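Thread by Estela Sepúlveda
March, posted in the evening

OK, thread about the thing that has eaten my month: getting a two-arm planner to behave around cables. Mostly software, a little whining. Muting me is fine!

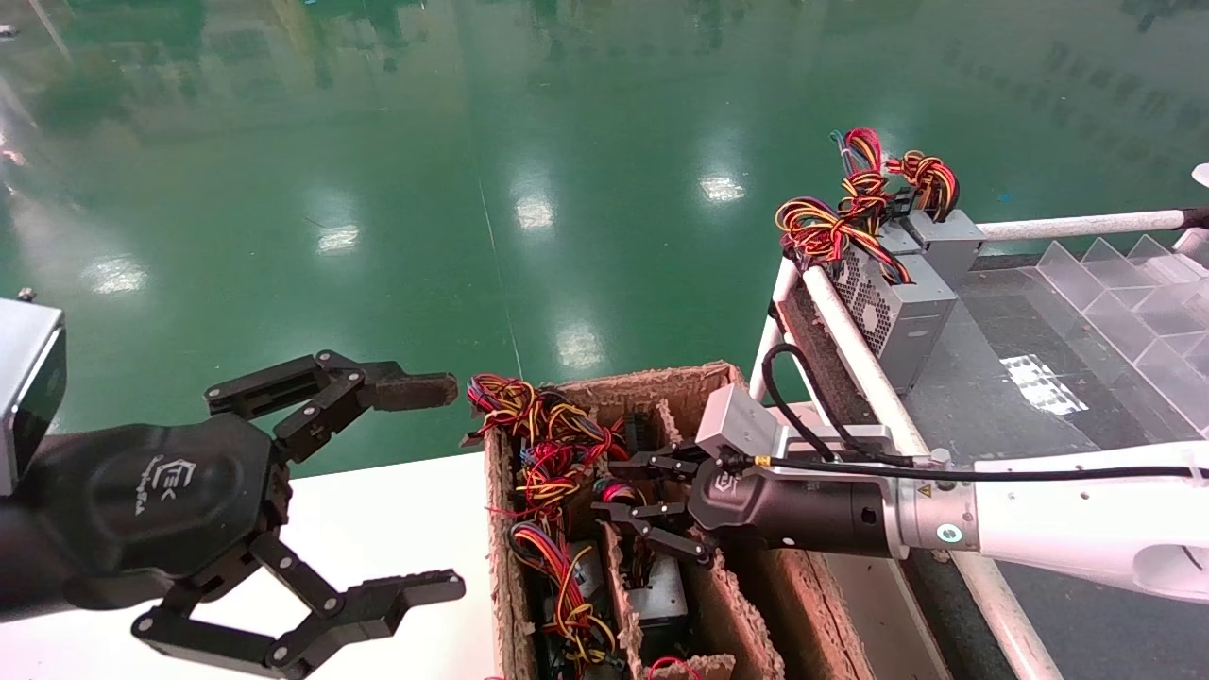

Why not just plan both arms together as one big robot? We do for the approach, but once the fingers go inside a box the search gets slow, so at that point we switch to planning one arm at a time and treat the other as a moving obstacle.

That switch is where my trouble started. The joint planner hands over a pose, the single-arm planner picks it up, and for a while those two disagreed about how much padding goes on the fingers. One said 2 mm, the other said 7. So a perfectly good pose got handed over and instantly declared a collision. Arm stops dead. Log says "start state invalid" and nothing else. Thanks, log.

Güven Toprak found it, not me. I'd been staring at the collision meshes all morning and he just diffed the two config files (which should have been one config file, yes, I know, it is now).

Next up, wires. Our perception stack, which we call Pirkton, was built for boxy parts. You show it a power supply and it gives you a nice clean pose. You show it a power supply with a bird's nest of red and yellow on top and it gives you a pose for the bird's nest.

First try: mask out anything thin and colorful before fitting the box shape. Worked great until a black wire lay across a dark vent. Then the fit would flip end for end and the grasp would come in from the wrong side, very confidently!

Second try, and the one we kept: don't commit to a single pose. Pirkton now passes its best few guesses along with a score, and the planner asks which grasp is OK for most of them. If none is, it moves the camera a little and looks again. Slower per pick, way fewer dumb stops.

Ettore Costa asked in the replies how we treat the wires for collisions. Short answer: we cheat. Wires are "soft" voxels. The planner pays a cost for going through them but it's allowed to. Make them solid and there is no path into that box at all, ever, I've tried.

The cost has to be right though. Too low and the fingers plow straight through a loop. Too high and the arm takes this huge scenic route up and over and runs out of wrist. I swept it in sim with 1,000 random tangles and picked the boring value in the middle.

Sim tangles are too polite, by the way. Ours is a chain of little capsules and it slides off everything. Real harnesses hang on to stuff. If anyone has a cable model that snags and still runs faster than my patience, please send it.

Cardboard is its own headache. The partitions bend, the edges get chewed up, and the map wants them to be straight planes. I stopped fitting planes and went back to a plain height map inside the box. Felt like a step backward, plans got better anyway.

Tooling bit, for the three of you who care: Áine Brophy wrote a replay viewer called Tang that lines up the planner's log with the joint data and lets you scrub through both. Before that I had two terminals and a notebook. I would trade my desk chair for Tang.

Planning time per pick is down to around 90 milliseconds once the arm is at the box. The re-look step isn't in that number and I'm not ready to tell you what it is lol

Still broken: lifting. We plan the lift as if the part ends where the metal ends, so the wires hanging underneath don't exist as far as the planner is concerned. I want to grow the attached shape downward by a guess at the cable length. Ewan Skinner thinks we should measure it from force during a slow lift instead. We're going to try his way first because he asked nicely and mine needs more code.

Will add to this thread when the lift branch is merged. Questions about the height map stuff go in the replies, I read them all, just slowly

© Estela Sepúlveda | Contact | Back to top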